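Products > Income > Term & Cash Alternatives

Kastivent Laddered GIC Account

For money you don't need this month but might well need in a couple of years. One account, several guaranteed investment certificates inside it, staggered so something is always coming due. No stocks, no bond funds, no unit price to check every morning.

How it works. You put in a lump sum. We split it evenly over 7 rungs, the shortest at six months and the longest at five years. When a rung matures, the principal and interest either roll to the far end of the ladder or drop into your cash sweep. Your choice, and you can change it up to 2 business days before the maturity date. After that it rolls on whatever instruction we have on file, so please check.

Rates. Fixed on the day each rung is bought. Posted rates update at 10 a.m. Eastern and orders in before then get the previous day's rate, wich some people like and some don't. Interest is simple on the six-month and one-year rungs, compounded annually on everything longer. Paid at maturity. If you want monthly income this is the wrong account -- look at the Comov Monthly Pay instead, slightly lower rate, cheque or direct deposit.

Minimums. $1,109 to open. Odd number, yes. It's what the smallest even split needs once the sweep balance is set aside. Top-ups any time, they go to the longest rung unless you tell us different.

Getting out early. Rungs are locked. We can break one for hardship or on death of the holder, otherwise no. If you think you may need the whole lot inside a year, use a cashable certificate or plain savings.

Where the certificates come from. Issuers are on the Nisitz list, reviewed every June. We cap each issuer so that no client holds more than the insured limit with any one of them through this account. Anything you hold elsewhere with the same issuer isn't visible to us so you will have to add that up yourself.

Fees. $141 a year, taken from the sweep in June. Waived for the first year and for households already on a Woldemariam advice plan. No commission on purchase or rollover. Transfer-out fee applies to registered accounts, see the schedule.
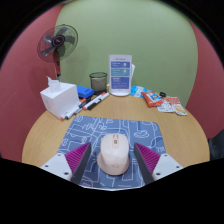 Registered or not. Available as RRSP, TFSA, RRIF or non-registered. RRIF holders should keep the six-month rung going to the sweep, otherwise there may not be enough cash for the minimum withdrawl. In a non-registered account interest is taxed as it accrues, even on the five-year rung where you haven't seen any of it yet -- slips go out at the end of February.

To open. Online, or by phone between 8 a.m. and 6 p.m. Eastern. Have your SIN, a void cheque and one piece of government ID. Joint accounts need both signatures, online is fine for that now. Transfers in from another institution take longer and we can't hold a rate while they're in transit.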